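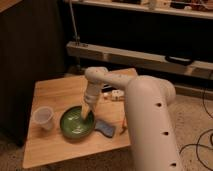 Light wood and a round green bowl.

Hovia Table Oil, Clear Matte
By Drellasell
For indoor tables, counters, shelves and benches in bare or previously oiled wood

Pale wood is the hardest wood to keep pale. Put an ordinary oil on ash or birch and it goes the color of weak tea, and a year later it's closer to honey. Plenty of people love that look (we sell an oil for them too, see Hovia Amber). Clear Matte is for everyone who fell for the light board at the lumberyard and wants it to stay that way on the kitchen table.

It took us 104 test batches to get there, and the one we bottle is the last of them. It goes on like thin cream, sinks in fast, and leaves a surface that still feels like wood when you run your hand over it! There's a very small amount of white pigment in the mix, just enough to cancel the yellow. You won't see it as white unless you leave puddles, so don't leave puddles.

What's in it
Linseed oil, a little carnauba wax, white pigment and a drier. Low odor, though you'll want a window open on the first day.

Sizes
Small tin: one coffee table, two coats
Large tin: a dining table for six, top and underside, two coats
Workshop can: for shops and schools, ordered by the case

How to put it on
Sand with the grain, finishing at 150 grit. Going finer closes up the surface and the oil sits on top looking patchy. Vacuum, then wipe with a dry cloth.

Stir the tin for a full two minutes. The pigment settles to the bottom in storage and a quick shake won't lift it. Stir again halfway through the job.

Spread a thin coat with a white nylon pad, working one board at a time, with overlapping strokes out to the ends. Wait 10 minutes and wipe off everything that hasn't soaked in. The cloth should come away nearly clean by the end. Leave it overnight, rub down lightly with a fresh pad, and do it all once more.

Light use is fine after a day. Hold off on water, hot dishes and tablecloths for a full week while it cures.

Oily cloths can heat up and catch fire on their own. Soak them in water and lay them flat outdoors to dry before throwing them out.

Living with it
Wipe up wine, coffee and beet juice when they happen. Wash with a damp cloth and a drop of plain dish soap, then dry. Skip the vinegar sprays and anything with bleach. Use a trivet under pans and a coaster under the vase, especially an unglazed one, as those sweat through the bottom and leave a gray ring that takes real work to get out.

A busy table wants a fresh coat twice a year. A side table might go three years without complaint. If water stops beading and the top looks thirsty, that's your sign. You don't need to strip anything: clean, let dry, scuff with the pad, one thin coat, wipe off. You can even do a single worn spot by the toaster and the edge of the repair blends right in, which is the thing we love most about oil and the reason we've never bothered making a varnish.

Which woods?
Ash, birch, maple, beech, pine and white oak all do beautifully. Pine is the big surprise, it stays close to fresh-cut. On walnut or cherry the pigment can look chalky down in the pores, so use Hovia Plain there. Teak is too oily for any of ours. Veneer is fine if you're gentle with the sanding. If the table has an old varnish on it, that has to come off completely first.

Always try the underside before you start on the top. Two boards from the same tree can take oil differently.

From the bench
"I did my mother's old pine table on a Sunday and kept going back into the kitchen to touch it. My only advice is to buy more pads than you think you need, and do the underside first for practice."
Aniela Kalinowski, finishing room

Goes well with
Prieto nylon pads, white, pack of 10
Brerus cotton cloths, lint-free
Hovia Table Soap, for the weekly wash

Storage and shelf life
Press the lid down hard and keep the tin somewhere that won't freeze. Unopened, it's good for three years. If a skin forms on an opened tin, lift it off whole and strain what's underneath through an old stocking. Thick, stringy oil should go to your local paint drop-off.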